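Floor Layout and Packing Waste in a Small Shared Room
Project report, Yaneth Zapata

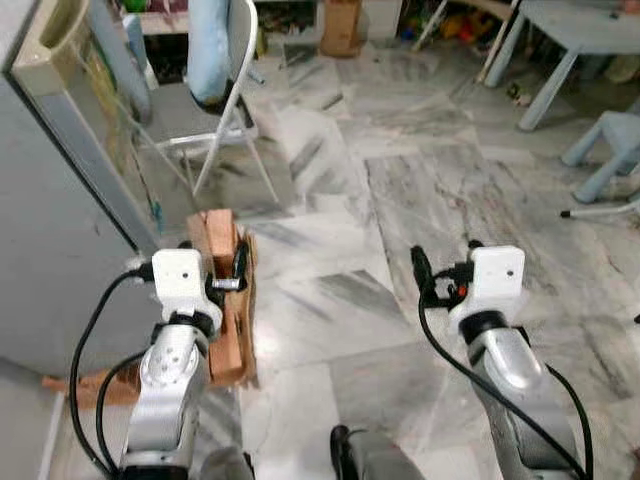

The room has a tile floor and no fixed storage for packaging. Cardboard was kept in two forms: upright boxes and flattened pieces laid on the floor. Flattened pieces slid on the tile when stepped on, so they were counted as obstacles.

Furniture was limited to items one person can move, such as the folding chair, the plastic table and the stool. Clear floor width was measured at 4 points over 8 sessions in December. Layout B (boxes along one side) gave over 500 mm at all 4 points. Layout A did not.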